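August, workshop notes, morning into early afternoon

Spent the first part of the day on the marbling trough again, and I'm writing this with size still drying on my sleeves, so please forgive any smudges on the page. Katia asked me to put down everything about the endpaper batch for the Podthorpe binding while I still remember it, and she's right to ask, as my notes from the last batch amount to a shopping list and a drawing of a comb.

The size first. I made it up last night with 40 grams of carrageenan to the bucket and left it covered by the back sink. It was much better behaved this time — no lumps, hardly any bubbles, and it had that lazy, slippery feel when I drew the stick through it. Priit thinks the long rest did it. I think it was also the cooler room, but I'm happy to share the credit. Skimmed it twice with newsprint before the first color went down.

Colors were the pale gray, the blue-gray, and the brown that Valdis ground for us, which we have all started calling Pärn brown after the label on his old jar. It's a lovely warm tan when it spreads and goes nearly black if you're greedy with it. The gall needs care here. With 7 drops in the little cup the brown sat in tight beads and wouldn't open at all. With 19 it ran clear across the trough and pushed everything else up against the sides, and I said a word that made Edgars look up from his paring knife. I went back to somewhere between and worked by eye after that (I know, Katia, I know, I'll measure it next time).

Paper: the Gurka sheets took the alum evenly and dried flat under the boards. The Starnska ones cockled, and where they cockled they left those little bald patches I've been grumbling about since spring. I've put the rest of the Starnska aside for wrappers. If anyone wants to try sponging it on both sides, please do, and leave me a note.

Aigars stopped in before lunch and we got onto the subject of stone patterns, and whether one should try to copy real marble or simply let the trough do what it likes. He's firmly for copying. His view is that people who draw veins from imagination always make them too even, like a road map, when a real-looking vein wanders off and forks and comes back to itself. I've been doing the road map thing for years, I'm afraid. So for the next run I want to lay the grays first, let them cloud together, then put the brown on last from a thin whisk and drag it only here and there.

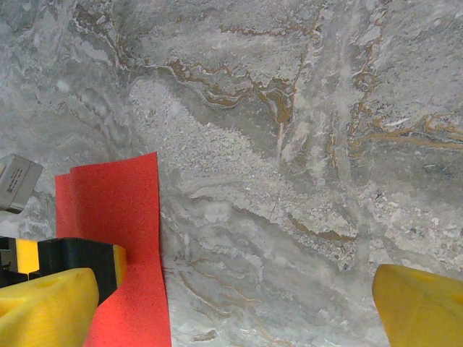

Veining to aim for: thin tan-brown lines that branch, some with white rims, over cloudy gray.

The white rims are going to be the hard part. Priit suggests a little plain gall water dropped close beside the brown, so it gets squeezed from one side. Worth a few scrap sheets.

Still to do:

- Wash the combs properly, including the wide one
- Ask Valdis for more brown before he packs up his mill
- Cut the good Gurka sheets for the first pair of endpapers
- Burnish one test piece with wax and one without, and let Katia choose

Trough is covered and the size should be good for one more day. Please don't move it, it's fuller than it looks.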